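Section 4: Loading and Unloading the Drum

This section applies to the Tikier 968 front-loading washing machine supplied to residents of Cestmont House. It should be read after Section 3 (Water and Electrical Connection) and before any programme is selected.

4.1 Before loading

1. Confirm that the water tap behind the machine is fully open.
2. Open the door by pulling the handle firmly towards you. Do not use the open door as a support when standing up or bending down.
3. Check the drum and the folds of the door seal for coins, hairpins and other small items.
4. Empty all pockets. Close zips and hooks, and turn dark garments inside out.

Note: Protective wrapping on the outside of the cabinet may stay in place during loading and unloading. It must be removed in full before the first programme is run. The transit bolts are dealt with separately in Section 2.

4.2 Loading

5. Sort the washing by colour and by the temperature shown on the care label. Black and navy items should be washed together at 40 degrees or below.
6. Place garments in the drum one at a time, shaking each one open first. Large items go in before small ones.
7. Leave a hand's width of free space at the top of the drum.
8. Push any sleeves, cords or hems clear of the seal. Fabric trapped at the door may be torn and may cause a leak.
9. Close the door until the catch engages.

Caution: Do not force the door. If it will not close, remove an item and try again.

4.3 Unloading

10. Wait 2 minutes after the programme ends for the lock to release.
11. Open the door fully and draw the garments out singly. Long items should be lifted as they leave the drum so that they do not drag on the floor.

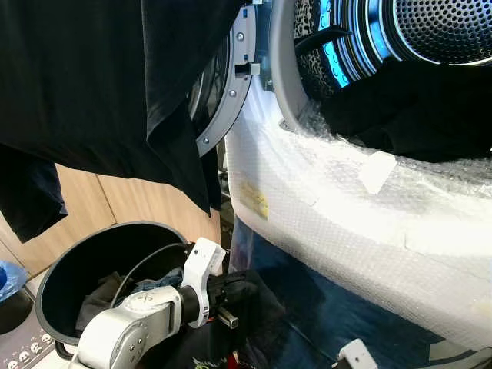
12. Garments wound round one another should be eased apart by hand inside the drum. Pulling hard on one end may stretch the fabric or damage the lifters.
13. Turn the drum once by hand and check that nothing has been left inside, particularly after a dark wash.
14. Wipe the seal with a dry cloth and leave the door ajar.

Caution: Keep children and pets away from the machine while the door is open.

Faults with the door or catch should be reported to Malachy Moynihan, Tierney Property Services, extension 300. Residents must not attempt to remove the door screws. Programme selection is covered in Section 5.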